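Search this blog Search

Two gray bins and the stuff that won't go away

I have been putting off the kitchen catch-all for so long that I can't tell you when it started. August, maybe? Whichever month it was that I cleared off the counter for Joscha's birthday, swept everything that didn't belong there into one big bin, and told myself I'd deal with it once the cake was eaten. Well, the cake was eaten. The bin went under the window and stayed there, and as anyone who has ever owned a bin knows, once there's a bin, things go in it.

So last night at a quarter past nine, with a podcast on and a cup of tea I forgot to drink, I finally decided to do the thing my aunt Gunnel has been telling me to do for years. Gunnel Wikström is the tidiest person I'm related to (she irons her dish towels, and she'd want me to mention it) and her method is simple. You need two bins, the same size. One is full, one is empty. You take things out of the full one, one at a time, and you're only allowed to put something in the empty one if you can say out loud where it's going to live. If you can't say where it lives, it stays put, and you move on to the next thing. Then you go around again. And again!

I'd always thought the talking out loud part was silly. I'm here to report that it's the whole trick. It is very hard to say "this dried-up glue stick lives in the bread drawer" to an empty kitchen and keep a straight face.

The first round went fast. Batteries, out. Takeout menus from a place that closed, out. A tape measure I'd replaced in the spring, so now we own two. Rubber bands, so many rubber bands. A bag of clothespins from the Plullolden market, still with the paper tag on, which I remember buying because the woman at the stall was so nice about them and because at the time I had big plans about line-drying. (We don't have a line. We have a balcony rail and a neighbor with opinions.)

The second round was slower. By then all the easy stuff was gone and I was down to the things I'd picked up and put back once already, and you start to get a bit fond of them. I found the lid to the Nevov casserole dish, the dish that I gave away to Ingegerd without its lid, with many apologies, because I'd sworn up and down I'd looked everywhere. I texted her right then. She wrote back "KEEP IT, I use a plate," so now I own a lid. It's a good heavy lid, too. I put it in the second bin and said "this lives at Ingegerd's house whether she likes it or not," and I think that counts.

By the third round you hit the bottom, and the bottom is where it gets interesting. Everybody's bottom-of-the-bin is different. Alvar told me his is all keys. My mother's was pens and single earrings. Mine, apparently, runs to pretend groceries and party leftovers, the sort of thing that has no drawer in any kitchen ever designed.
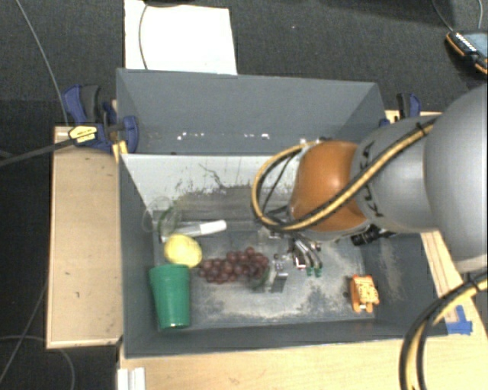

Grapes are a perfect test case for Gunnel's rule, now that I think of it. Real ones live in the fridge, no debate. But a bunch of grapes for show, or for a kid's play store, or for that one year I thought a fruit bowl on the hall table would make us look like people who have it together? I went back and forth for ages. I said "these live on the hall table" and it sounded wrong. I said "these live with Vidar's girls" and that sounded right, so there they went. Vidar Viklund lives downstairs and his girls run a very serious grocery store out of a closet. Last time I shopped there I paid 95 for a lemon and was told I couldn't have a bag.

Cups are harder. I have strong feelings about plastic cups and most of them are bad, but every summer somebody comes over with small kids and I go hunting for something that won't shatter on the balcony, and every summer I find exactly one. So my new rule (mine, Gunnel takes no blame for this) is that plastic cups live with the picnic blanket. They don't live with the glasses, where they topple over and take up the good shelf, and they don't live in the bin. The picnic blanket has its own bag, there's room in the bag, done. I felt so clever about this that I went and moved the wooden forks in there as well, and the bottle opener, and then I had to go get the bottle opener back because it was the only one.

And markers! Please tell me how you store markers, because I'm begging. We have a jar for them. The jar is full. The jar is full because no one in this household will throw out a marker that writes even a tiny bit, and so the good ones end up loose in whatever is nearby. I did the scribble test on the back of an envelope, the way my old art teacher made us do at the end of term, and anything that skipped went straight in the trash. That got rid of 15. The jar closes now. I keep opening and closing it.

A few people asked in the comments last time about the bins themselves, so, quickly. You don't need fancy ones. I like a plain solid one with sides that slope a little, because you can see what's at the bottom without having to stick your head in, and I like gray because it doesn't shout at me from across the room. Clear ones are wonderful in theory and in practice they mean I get to look at my mess all day long. Ours came from Lie, the storage place out by the ring road, and were on the shelf marked for garages, where everything costs less for no reason I can figure out. Check the garage shelf first, always! The lids were extra and I skipped them. A lid on a sorting bin is just a place to set down more stuff.

What I'd do differently is the surface. I worked on the floor for the first round, with a cushion, and my knees have filed a complaint. For the second round I dragged everything up onto the table and it was a different world. You want both bins at about waist height, close together, so you can move something from one to the other without thinking about it. If you have to take a step you'll start making little piles, and little piles are how I got here.

I also started with way too much in the full bin. Gunnel's version (I called her this morning to confess) is that you never work with more than covers the bottom. If it's deeper than that, you tip half of it out into a bag, do the shallow half, and come back for the bag another day. She said this as though she'd told me a hundred times. She may have. It makes a huge difference though. When it's one layer you can see each thing for what it is, and your hand goes to one item and picks it up. When it's a heap you just sort of stir.

Final tally, for those who like that kind of thing, and I know you do because you yelled at me when I left it out of the linen closet post: 181 things came out of that bin over the whole evening. Yes, I kept a tally on the other side of the marker envelope. A good half of those were rubber bands and I'm counting each one, I earned it. I finished a little before midnight, which is much later than I meant to, and I left what I couldn't place sitting there overnight to see if it would look any different in the morning.

It didn't, really. But I did get up and make coffee on a clear counter, and Joscha wandered in and stood there for a minute looking at the space under the window and asked if we'd gotten a new window. So I'll take that.

Next on the list is the Brosus cabinet, the tall skinny one in the hall with the door that sticks. I'm a little scared of it. It's where the gift wrap lives, and the light bulbs, and I think a fondue set. Ingegerd Lundgren has offered to come over and be the person I have to say things out loud to, which I suspect is going to be a lot less forgiving than an empty kitchen. I'm going to send her home with that lid while she's here.

If you try the two-bin thing, tell me what was at the bottom of yours. And I'm serious about the marker question, I'll read every suggestion you've got, as long as it doesn't involve buying a bigger jar.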